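Home | News | Makeup | Skin Care | Fragrance | Stores

Todetti to Introduce Refillable Lip Balm Line in August

14 Aug 2023

2 min read | 3 comments | 15 shares
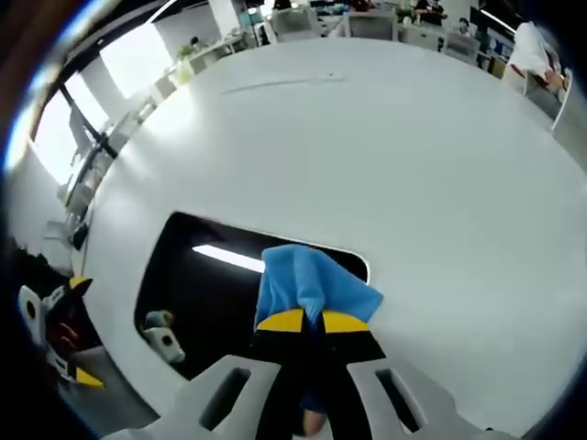
Four Shades and a Clear Version

Cosmetics company Todetti has announced a line of refillable lip balms that will go on sale later this month under the name Pasico. The range consists of four tinted shades and one clear balm, each sold in a metal case that is meant to be kept and used again. Refills will be sold separately in paper sleeves.

According to the company, the balms are made with shea butter, castor oil and a plant wax that replaces the beeswax used in its earlier lip products. The formula contains no added fragrance. The tinted shades are described as sheer and may be worn alone or over lipstick. They are named Clay, Fig, Rosewood and Plum. The clear version carries no shade name.

"Customers have asked us for a refill option for several years," said Kristaps Bite, director of product development at Todetti. "We wanted the case to close firmly in a pocket or a handbag, and we wanted the refill to go in without tools and without touching the product. That took longer than the formula did."

Price and Availability

A complete balm, with case and first refill, will retail for $15. Single refills will be offered in all five versions, and the company states that any refill will fit any case in the line. The cases come in a brushed silver finish. A darker finish is under review for next year – no decision has been made.

The line will be sold first at Guthrie, the beauty and home chain, in its stores and through its website. Guthrie will hold the line exclusively for 3 months, after which other retailers may place orders. Customers who buy a case during the opening week will receive one extra refill in the clear version, while supplies last.

A limited set containing one case and all four tinted refills will also be offered. Todetti has produced 500 of these sets, of which 400 will be divided among Guthrie stores. The remaining sets will be sold online, with a limit of one for each customer.

Case Return Program

Todetti will also accept damaged cases by mail. The cases will be passed to Catar, a packaging firm that already supplies the company's compacts and powder boxes, and will be taken apart so that the metal can be recovered. Customers must remove any remaining balm before mailing a case. A printed return label can be requested through the customer service page. Cases with a faulty hinge or clasp will be replaced at no charge during the first year after purchase. Proof of purchase is required.

The paper sleeves used for the refills may be placed with household paper where local rules allow. The inner cup that holds the balm is made of aluminum and should be rinsed before recycling.

Existing Lip Products

The company's current stick balms will remain on sale until stock runs out and will not be made again in their present form. Its matte lipsticks and lip pencils are not affected by the change. Customers with a known allergy to beeswax are advised that the older stick balms still contain it, and that the full list of ingredients is printed on the outer carton of each product.

Mr. Bite said the company is studying whether the same case could be used for a solid cheek color – a product it last offered in a larger compact. Further details on that work are expected after the exclusive period with Guthrie has ended.

Share this article | 3 comments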